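Progress report to the Trusholm fund, second period
Project: Teaching two-arm kitchen tasks by remote control
Prepared by the project team at Villard, for the period March to June

Summary

In this period we moved from single-arm to two-arm demonstrations. We recorded 887 demonstrations in total, and 880 of them passed our check and are kept for training. The seven which were refused had a gap in the joint data, and we describe the cause below. The work is on schedule with one exception, the second operator station, which is late by 4 weeks.

What was agreed for this period

In the plan we promised a set of demonstrations for tasks with fruit, a plate and a basket, a written procedure for the operators, and a first trained policy that can be tested on the table. The first two are finished. The policy exists and runs, but we do not want to report a success figure before the tests are done in the same way for all tasks.

The work at the table

The operator sits with two small leader arms and moves them by hand, and the two large arms follow. Each session begins from the same rest position, with both grippers just above the table and side by side near the middle. We ask the operators to hold this position for two seconds before the first movement. Without it the start of the recordings was very different from one person to the next, and the first policy learned to hesitate.

The objects for the fruit task are now fixed: a shallow round plate in pale green, a woven basket, bananas and a red apple. We had earlier a white plate, but it gave strong reflections under the ceiling lamps. The brown cover on the table stays the same for all sessions. It makes small creases after some hours and we smooth it by hand between blocks.

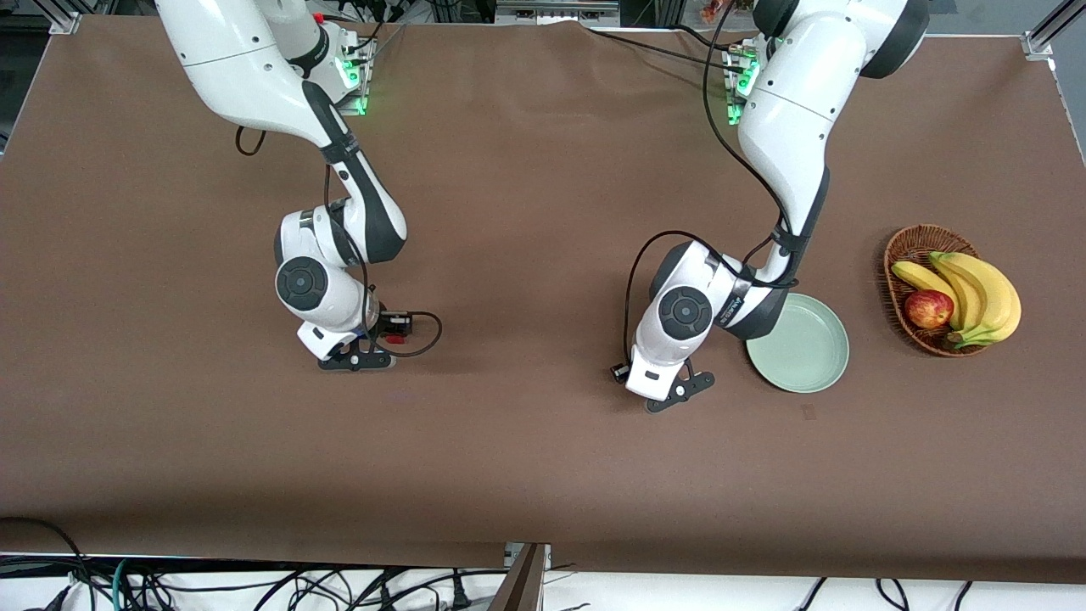
Recording procedure

A block has 30 demonstrations of one task, and after each block the operator takes a pause. We tried longer blocks in March, but the movements became quick and careless towards the end, and much of that material was not useful for us. The position of the plate and the basket is changed after every demonstration, following a printed list, so that the operator does not choose the easy places.

The written procedure is four pages. It says among other things how to speak about a mistake. If the operator drops the fruit and can pick it up again, the recording continues and is marked as "recovered". If the fruit leaves the table, the recording is stopped and deleted at once, and it is not included in the numbers of this report. We believe the recovered ones are valuable, and in the next period we will compare training with them and without them.

Problems

The gap in the joint data came from a loose connector on the left arm. When the wrist turned far, the signal was lost for a short moment. Petrauskas, our supplier for cables and fittings, sent a longer cable which now makes a wider loop at the wrist, and the fault has not come back.

The delay between leader arm and follower arm was too high in April. Operators could work with it, but they moved in small steps and waited. We changed the network switch and moved the video to a separate line. All operators report that the control feels more direct now.

Fingers: the flat gripper fingers hold a banana well, but they slip on the apple when they take it too high. We have ordered softer pads in two thicknesses. Until they arrive the operators are told to take the apple below the middle.

Software

The recordings are stored and labelled with Tellell, as it was decided at the start. The labelling step is still slow - one person has to look at every recording at normal speed. A small script now finds the start and end of each movement and the person only corrects it.

Budget

Spending is within the plan. The cable, the network switch and the pads were paid from the line for small equipment. We ask for permission to move the unused travel money of this period to operator hours, as the June visit was held by video call.

Next period

- Finish the second operator station and train two more operators
- Test the first policy on all tasks with the same object positions
- Compare training with and without the recovered demonstrations
- Begin the handover task, where one arm gives the object to the other

The handover task is the most uncertain point. Both operator hands must be well coordinated, and we expect that the first weeks will be mostly practice. We would be glad to discuss with the fund if a smaller number of demonstrations can be accepted for this task.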